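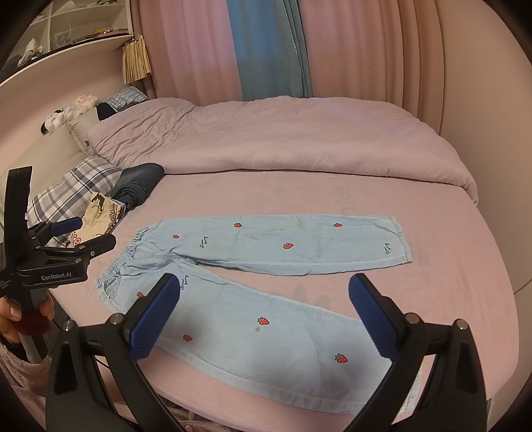

Pantalon Pan en jean clair, à plat sur le drap rose

Objet : traces sur le denim clair du pantalon Pan, lessive Milent
Ouvert le 24 juillet 2020
État : en cours

Bonjour l'équipe Lallach !

Je vous écris au sujet du pantalon Pan, taille 4 ans, le modèle en jean bleu clair avec les petites fraises brodées (ma fille ne veut plus rien porter d'autre, je préfère vous prévenir tout de suite). Il a pris des traces claires, jaunâtres, que je n'arrive pas à faire partir. J'ai commencé par la machine toute seule, puis j'ai essayé deux ou trois choses, et je vous mets tout dans l'ordre parce que votre formulaire demande « les étapes déjà effectuées » et que je suis du genre à tout noter.

Premier essai : machine à 30 degrés, lessive liquide Milent, le pantalon sur l'endroit avec le reste du linge clair. Séchage à l'air. Les traces sont restées, et j'ai trouvé le tissu un peu raide au niveau de l'ourlet. J'avais peut-être mis trop de lessive, le bouchon doseur de Milent est illisible dès qu'il a pris un peu de produit bleu au fond.

Deuxième essai : trempage de 45 minutes dans la bassine avec du savon de Marseille râpé, puis rinçage à la main. Là, j'ai vu une petite différence, surtout en bas des jambes. Les broderies n'ont pas bougé, pas de rouge qui dégorge, ouf ! C'était ma grande peur, avec tout ce rouge sur un tissu pareil.

Troisième essai : le même trempage, plus un passage à la brosse à ongles, très doucement, en évitant les fils. J'y suis allée sur l'envers aussi. Je n'ai pas osé frotter autour des petites inscriptions brodées — elles sont fines et je n'ai pas envie de me retrouver avec des bouts de fil qui pendent.

Je précise aussi où il est rangé, au cas où : dans le tiroir du bas de la commode Udholm, avec les pulls. J'ai vidé le tiroir, passé un chiffon, rien de gras, rien de collant. Le chiffon est ressorti gris de poussière, ce qui est un autre sujet.

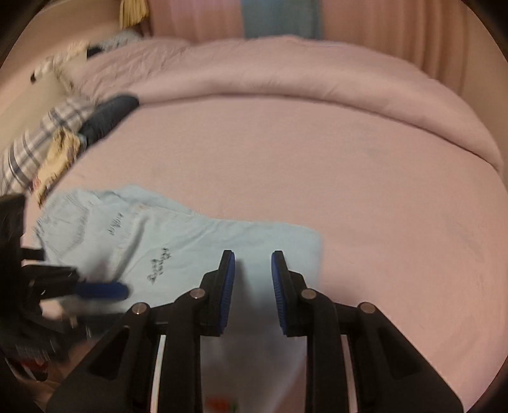 Peut-on mettre le pantalon Pan au sèche-linge ?
Le séchage à plat ou sur fil est préférable, la chaleur risque de détendre l'élastique de la taille et de faire gondoler les broderies.

J'ai lu ça dans vos pages d'aide après coup. Pour ma défense, il n'est passé au sèche-linge qu'une seule fois, chez mes parents, et l'élastique tient toujours bien.

J'ai vu aussi que vous conseillez le percarbonate. J'en ai, mais le paquet dit qu'il agit surtout à partir de 40 degrés et l'étiquette du pantalon s'arrête à 30. Du coup je suis coincée, et j'aimerais bien votre avis avant de faire une bêtise.

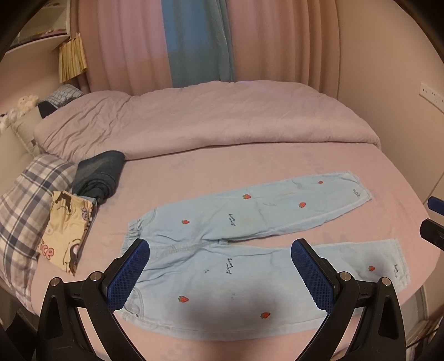

Pour repérer les taches, j'ai fini par arrêter de regarder le pantalon sur le cintre, où le tissu fait des plis partout. Je l'étale sur le lit, taille à gauche, je lisse avec la main et je regarde une jambe après l'autre. Sur celle du haut, on devine une zone un peu jaunâtre, et c'est celle qui m'embête le plus. À l'entrejambe, les plis partent en éventail et là, impossible pour moi de dire ce qui est une ombre et ce qui est une marque. J'ai repassé sur l'envers, fer tiède, sans grand résultat.

Mes questions, donc :
— est-ce que je peux monter à 40 degrés une seule fois, avec du percarbonate, sans abîmer le rouge des fraises ?
— est-ce que la brosse est une mauvaise idée près des écritures ?
— si ça ne part pas, est-ce que vous reprenez le modèle Pan en échange ? Je l'ai acheté il y a 11 jours et j'ai gardé le ticket.

Je ne suis pas pressée au jour près, mais elle le voudrait pour la rentrée de septembre. En attendant, je ne touche plus à rien et il reste plié sur la commode.

Merci beaucoup !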